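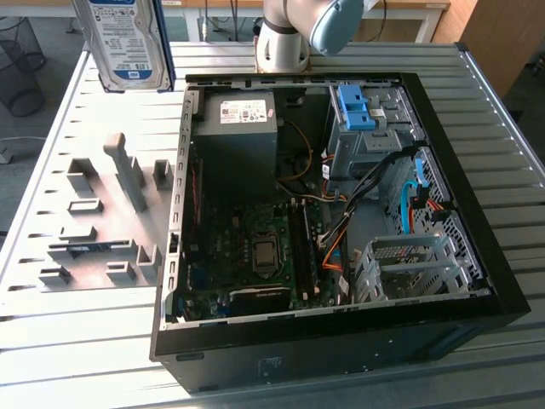
[wolleo-users] Re: Fixture plate position and drive slots, Prustar cell

Date: 11 April 2021

Hello all,

I promised to write down how we set up the cell after the move. The PC tower lies on its side on the slatted table, with the panel removed, and the fixture plate is to the left of it. The arm comes from the far side, over the edge of the case. We tried the plate also on the right, but then the arm had to turn its wrist too much near the drive cage and the controller stopped with a joint limit.

The origin of the cell is now the lower left corner of the plate. From this corner the arm base is at 715 mm, measured with a steel ruler and then corrected by touching. I ask everybody who moves the plate to repeat the touching, also when the plate was moved only for cleaning. The grooves of the table are a good help for the direction, but they are not exact enough for the position.

The hard drive stands upright on the plate. For the slot width I printed two versions, and the wider one is better. In the narrow one the drive was sometimes lifted together with the plate, because the plate was only held by tape at that time. Please use the screws.

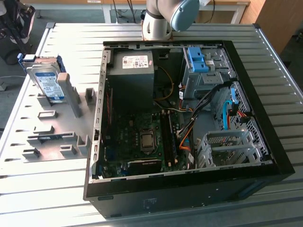 Sizwe Radebe wrote:

We have the same plate in the Kruger cell and the drive slot is good, but after some days the gripper closes a little crooked. I already made the calibration of the camera again and it did not help. Is it the plate, or should I look at the fingers? Also, which speed do you use near the case? Ours is 68 mm/s and I find it slow.

Dear Sizwe, I would look first at the fingers. We had the same fault in May last year and I also lost time with the camera. The hex socket screws on the finger links become loose, little by little, and then one finger is later than the other. What I do now:

Power off, and wait until the brake is on.
Hold the finger plate with one hand and try to move it sideways. If it moves, the screws are the reason.
Take out one screw at a time, clean it, put a small drop of Dito thread lock and tighten it with 2 Nm.
Close the gripper slowly on a flat piece of metal and look if both sides touch together.
Only then make the camera calibration again.

I repeat the test with the hand every 400 cycles. It is written on the sheet at the controller, so that the next person can see it.
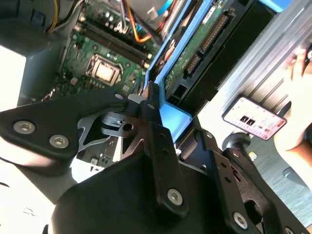 Gripper fingers inside the open case, wrist camera view.

For the speed: we also have 68 near the case, and I would stay there. Between the plate and the case you can go faster – the cables of the drive are the difficult part, and there I do not want more.

If somebody has a holder for the drive that is screwed from below, please send me the file. Ours is screwed from the top and the screw heads are in the way of the left finger.

Best regards,
Wolleo list member, Prustar cell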